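블로그 > 작업 기록 > 백업과 저장장치

집 서버 백업 구조를 다시 짰다 (1) 중복 제거와 보존 정책

2021년 1월 16일 토요일

12월 말에 백업 디스크 사용률이 94%를 넘겼다. 원본은 1280GB인데 백업 쪽은 그 두 배를 넘긴 2587GB였다. 원인은 간단하다. 예전에 만든 rsync 스크립트가 디렉터리 이름이 바뀔 때마다 하위 파일을 전부 새 파일로 취급했고, 하드링크 방식의 스냅샷은 이런 경우에 아무 도움이 되지 않는다. 사진 폴더를 연도별로 재정리한 것이 결정적이었다.

이번에는 블록 단위 중복 제거를 하는 도구로 옮기기로 했다. 후보는 Bistora와 Lurell 두 가지였다. 둘 다 가변 길이 청크를 쓰고, 클라이언트에서 암호화하며, SFTP 저장소를 지원한다. 차이는 인덱스를 다루는 방식에 있다. Bistora는 인덱스를 통째로 메모리에 올린다. 내 서버는 램이 4GB이고 그중 절반은 이미 다른 서비스가 쓰고 있다. Lurell은 로컬 캐시를 디스크에 두고 필요한 부분만 읽는다. 첫 백업은 Bistora가 확실히 빨랐지만 prune 도중에 스왑이 발생했고, 이 시점에서 결정은 끝났다.

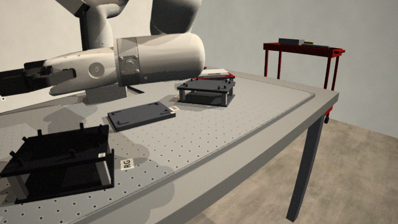 청크 크기는 기본값에서 시작했다. 평균 1MB다. 내 데이터는 대부분 RAW 사진과 동영상이라 더 키워도 중복 제거율에 손해가 거의 없다. 평균을 4MB로 올리자 저장소 크기는 1% 미만으로 늘었고 인덱스는 4분의 1 근처로 줄었다. 반대로 메일 아카이브와 데이터베이스 덤프는 작은 청크가 유리하다. 그래서 저장소를 두 개로 나눴다. 관리할 암호가 하나 늘어나는 것은 감수한다.

덤프 파일은 압축하지 않은 상태로 넣어야 한다. gzip으로 묶은 덤프는 앞부분 한 줄만 바뀌어도 뒤쪽 바이트가 전부 달라지므로 중복 제거가 사실상 무력화된다. 예전 스크립트에 들어 있던 gzip 단계를 빼고 압축은 Lurell에 맡겼다. gzip의 rsyncable 옵션도 시험해 봤는데 쓸 만한 수준은 되지만 굳이 유지할 이유는 없었다.

보존 정책은 일간 10개, 주간 8개, 월간 12개로 정했다. 기존 스냅샷 146개는 옮기지 않는다. 변환 스크립트를 쓰는 데 드는 시간에 비해 얻는 것이 없고, 구형 디스크를 읽기 전용으로 1년 보관하면 충분하다. 연간 스냅샷은 고민하다가 뺐다. 오래된 사진은 삭제하는 일이 없어서 월간만으로도 복구 범위가 나온다.

prune은 매일 돌리지 않고 일요일 새벽에만 돌린다. 매일 돌리던 첫 주에는 작은 팩 파일을 다시 쓰는 작업이 백업 자체보다 오래 걸렸다. 미사용 공간 허용치를 5%로 두면 재작성량이 크게 줄어든다.

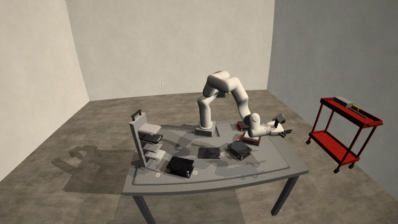 복구 시험

백업은 복원해 봐야 의미가 있으므로 별도 디스크에 세 가지를 시험했다. 단일 파일 복원은 몇 초, 사진 폴더 한 해분은 22분, 데이터베이스 덤프 복원 후 적재까지는 9분이 걸렸다. 사진 쪽은 체크섬 목록과 대조해서 불일치가 없었다. 덤프는 적재 후 테이블별 행 수만 비교했다.

한 가지 문제가 있었다. 확장 속성이 복원되지 않았다. 대상 디스크를 exFAT로 포맷해 둔 것이 원인이었고 ext4로 바꾼 뒤 정상 동작했다. Lurell은 이 경우 경고만 출력하고 종료 코드는 0을 반환한다. 스크립트에서 표준 오류 출력을 따로 검사하도록 고쳤다.

원격 사본은 Hakala의 저장 공간에 둔다. 업로드 대역폭을 제한하지 않으면 저녁 시간에 회선이 막히므로 20Mbps로 묶었다. 초기 업로드는 아직 진행 중이다. 암호 키는 종이로 출력해서 다른 집에 한 부를 두었다.

다음 글에서는 systemd 타이머 설정과 실패 알림을 정리한다. 타이머의 Persistent 옵션과 절전 복귀가 겹칠 때 작업이 두 번 실행되는 현상이 있는데, 아직 재현 조건을 확정하지 못했다.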